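Chapter 5
Writing for the Organ: Where Do You Begin? 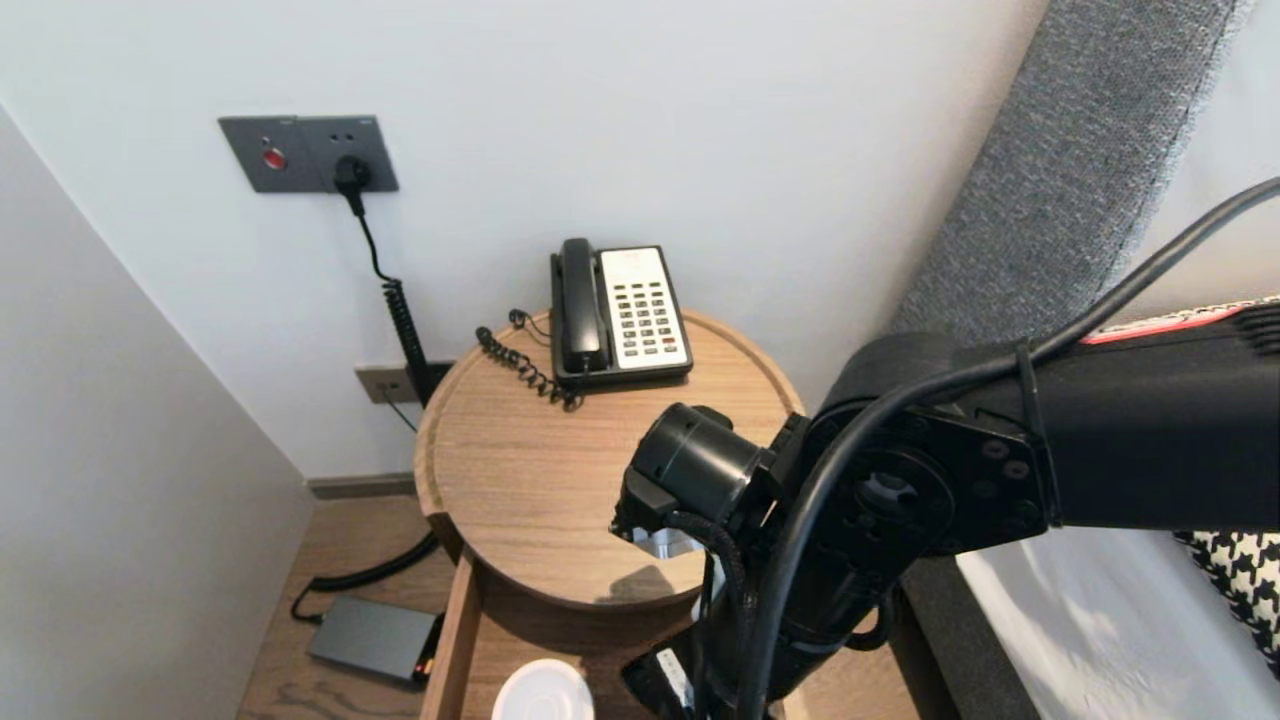
Fig. 5.1 A desk telephone on a round bedside table.

I wrote my first organ piece without ever having sat at an organ, and it showed. I'd drawn it up at the piano over a wet May fortnight, very pleased with myself, and then took it to Róisín Dunne, who played for the services at Prumwood and had kindly said she'd try anything once. She got as far as bar 11 and stopped. "Where do I breathe?" she asked. I thought this was a daft question (the organ has all the wind in the world!) and it took me years to see what she meant.

So this chapter starts with silence. On a piano every note begins to die the moment you strike it, and we get so used to this that we let the instrument do half our phrasing for us. An organ pipe goes on sounding, at much the same strength, until the finger comes up. The end of a note is something you have to decide on and write down. Look back at the slow hymn prelude by Hakim Ginting in Chapter 4 and mark every rest in pencil, even the tiny ones in the tenor. You'll find far more than you heard.

The second thing I'd like you to think about is the feet. Beginners tend to treat the pedals as a spare left hand, parked on long low notes while the fun goes on upstairs. Mawar Wibisono's little set of variations, which we'll take to bits in section 5.3, gives the tune to the pedals at four-foot pitch, so it sings out above the hands. I still love that trick, and I've borrowed it more often than I should admit in print.

Then there are stops, and here I'm going to be rather strict. For the first exercises please don't write any stop names at all. Put "soft", "clear" or "full", and leave the rest to your player. The organ at Makum has 1023 pipes and the one I practise on has 704, and a piece that leans on one particular reed will be stuck in one particular building.

Before you go on, write a melody for the right hand alone, no chords, and mark exactly where each note stops. Sing it first. If you run out of puff, put in a rest.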